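From: Hạnh Chu
To: Prakwood building services list
Subject: Re: Low flow at kitchen mixers, level 2

Tùng Văn wrote:
> Residents on level 2 at Prakwood report weak flow at the kitchen
> mixer, hot side only. Laundry and bathroom are fine. Is this the
> Ellard valve again, or should we be looking at the riser?

Not the riser. If it were, the bathroom would drop as well, as both branches come off the same tee. Check the inline strainer ahead of the tempering valve first. Phúc Cao pulled 13 of them in February and most were choked with scale.
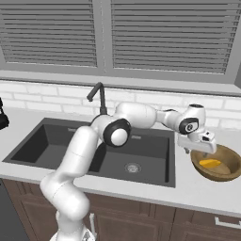 Isolate at the cupboard stop, not at the floor valve. The stop is a quarter turn and sits on the left behind the waste trap. Static pressure on the hot side should read 350 kPa or better at the test point. If the strainer is clean and flow is still low, pull the aerator and measure again with a flow cup before you order parts.

Replacement mesh is Julden part 609. The finer grade fits the same body but will block again within months on this water.

Unit 65 has a different cartridge, so leave that one for Thu Ngô.

Hạnh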